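Setting Up a Shared Worktable: Surface, Cables, Laptop and Light

Applies to: standing-height and seated tables with a plain white top, used by more than one person at a time, with cabled handheld equipment, in rooms with a dark ceiling and small spotlights. The procedure was written for the Nonholm workroom and the Volletti tables installed there. It can be used with other tables if the steps on clamps are checked against the tabletop first.

Before you start

Clear the table completely. Setting up around items left from an earlier session usually means moving every cable again. Place the removed items on a neighboring surface in the order in which they will come back.

You will need:

Hook-and-loop straps, 50 cm or longer, one per cable bundle
Low-tack tape in a color that shows against the tabletop
Lint-free cloth and a neutral surface cleaner
Laptop stand with a non-slip foot
Clear lidded containers for small parts
Felt-tip marker and paper labels

Do not use zip ties on any cable that will be moved during work. They are acceptable on fixed runs under the tabletop.

1. Prepare the surface

Wipe the tabletop from the back edge to the front, overlapping each pass. On a white laminate or painted top, graphite and rubber marks are removed with the neutral cleaner and light pressure. Melamine sponges remove the same marks but leave dull patches that become visible under spotlights after repeated use. If the top already has dull patches, do not try to polish them out. Polished areas reflect more than the surrounding surface.

Let the surface dry before applying tape.

Check that the table does not rock. Press on each of the four corners in turn. If one corner moves, adjust the foot diagonally opposite to the one that lifts, then repeat the check. Prornedness feet have a locking ring below the thread, and the ring has to be turned down by hand before the foot will move. Tighten it again afterward. A table that was level in August may not be level in winter if it stands on a raised floor.

2. Divide the table into zones

A shared table works with four zones. Mark the boundaries with short tabs of tape at the table edge. Full lines of tape across the work area lift at the ends and catch on sleeves.

Work zone. The middle of the table, reachable from every side where someone will stand. Nothing is stored here. Items come in for the task and go out when it is finished.

Cable zone. A strip along one side, wide enough for the largest coil to lie flat. Choose the side closest to the power and data connections. If people stand on both long sides, use a short side.

Screen zone. The back of the table or a separate surface behind it. The laptop and its stand go here.

Parts zone. Next to the screen zone, for containers and boxes. Tall boxes go at the back and low containers in front of them, so that the contents can be reached without lifting anything over the laptop.

If the table is too small for all of these, move the screen and parts zones to a second surface. Keep the cable zone on the table. Moving it to the floor creates a trip hazard and puts bending load on the connectors.

3. Coil and route the cables

Most of the setup time goes into this step.

3.1 Lay out each cable at full length and remove any twist. Hold the cable near the connector and let the rest hang. It will rotate until the twist has worked its way out. Do not pull it straight against a kink. A kinked cable should be marked and taken out of use until it has been tested.

3.2 Decide how much free length is needed. Have the person who will use the device hold it at the farthest point of the work zone, with the arm extended. Mark the cable at the table edge with a strap. The length between the strap and the device is the working length. Everything behind the strap is slack.

3.3 Coil the slack with the over-under method: one loop laid normally, the next turned under, alternating to the end. A coil made this way pays out without twisting. A coil wound around the hand and elbow will not, and the twist ends up at the device.

3.4 Lay the coil flat in the cable zone. Do not stack coils. If two devices share the same zone, offset the coils so that each can be lifted without disturbing the other.

3.5 Bundle cables that go to the same device. Cables of the same color should be labeled at both ends. Black cables on a white table are easy to see as a group and hard to tell apart individually. Write the device number on a paper flag and fold it around the cable a hand's width from the connector.

3.6 Strap the bundle loosely. It should be possible to slide the strap along by hand. A tight strap turns the bundle into a single stiff rod, and the user will feel this in the wrist.

3.7 Route the bundle from the coil toward the work zone in a wide curve. Avoid crossing another bundle. Where a crossing cannot be avoided, put the one that moves least underneath.

When two people work facing each other, their cables will meet in the middle of the table unless both are brought in from the same side. Agree on the side before anything is plugged in. The person on the cable side takes the shorter working length.

4. Position the laptop

Open the laptop and place it on the stand before connecting anything. Set the stand height so that the top of the display is at or slightly below the eye level of the person who reads it most. At a standing table this is normally higher than people expect, and the keyboard then becomes awkward to reach. If text has to be entered often, connect an external keyboard and leave the stand where it is.

Tilt the display until no ceiling light is reflected in it from the main working position. Check with the display off, when reflections are easiest to see. Repeat the check from the other side of the table if a second person needs to read it.

Keep the ventilation openings clear. Boxes placed beside the stand should not touch the case. The power lead goes down the back of the stand and is fixed to it with a strap at the lowest point, so that a pull on the lead does not reach the plug.

5. Arrange boxes and containers

Use clear containers for anything that will be taken out during the session. Tinted ones are suitable if the contents are large enough to recognize by shape. For screws and other small parts, use colorless plastic or label the lid and one side.

Limit the parts zone to three containers in use at a time. Further stock stays in the cabinet. The Nugroho boxes have flat sides and can stand edge to edge, but leave a finger's width between them or the lids will bind.

Tall boxes are stable only when the heavier items are at the bottom. An empty tall box should be laid down or removed from the surface.

6. Check the light

Small spotlights in a dark ceiling give hard shadows and bright spots on a white top. Stand in each working position and hold a hand over the work zone at normal working height. If the hand casts a single dark shadow directly over the spot where fine work is done, do one of the following, in this order:

Turn the nearest spotlight so that it strikes the table from the opposite side.
Move the work zone toward the table edge.
Add a diffuse lamp in the parts zone, aimed across the table.

Do not increase the brightness of all spotlights together. The contrast between the table and the dark ceiling increases, and the shadows stay the same.

7. Bracelets, sleeves and straps

Loose sleeves are rolled up above the elbow or fastened at the wrist. Rings with raised settings come off for work with fine parts. A thin bracelet can be pushed up the forearm if it stays there, otherwise remove it. Where a device is used with a wrist strap, put the strap on first, then pick up the device, then check that the cable hangs free of the strap. Fasten the strap so that it does not rotate when the hand turns.

8. Test before work

With everything in place, each person goes through the full range of movement slowly, one at a time and then together. Watch the cables. Correct the setup if:

a coil lifts off the table
a bundle pulls tight before the arm is fully extended
two bundles cross and stay crossed
a cable drags over the table edge
any movement reaches the laptop stand

If a coil lifts, there is too little working length. Return to 3.2. If cable gathers under the forearms, there is too much.

Clearing the table

Disconnect at the device end first. Coil from the device toward the plug, leaving the paper flags on. Close the laptop before moving the stand. Empty the work zone, wipe it, and leave the tape tabs in place if the same layout will be used again. Tabs that have been on the table for longer than a few weeks should be replaced because the adhesive starts to transfer.

Faults and remedies

Tape tabs lift: the surface was damp or the cleaner left a film. Wipe with water, dry, reapply.
Coil springs open: the over-under sequence was missed at one loop. Recoil the full length.
Stand slides: dust on the non-slip foot. Wash the foot and let it dry.
Glare on the display in one position only: turn the whole stand slightly before changing the tilt.
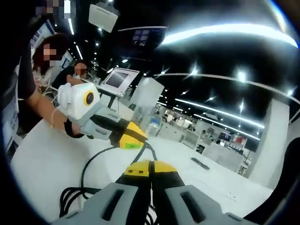 Page last changed: March 28, 2025

Changes in this version: section 3 reworked for tables with people on both sides, section 7 added, order of steps in section 6 corrected. Printed copies of the earlier version posted next to the tables should be replaced.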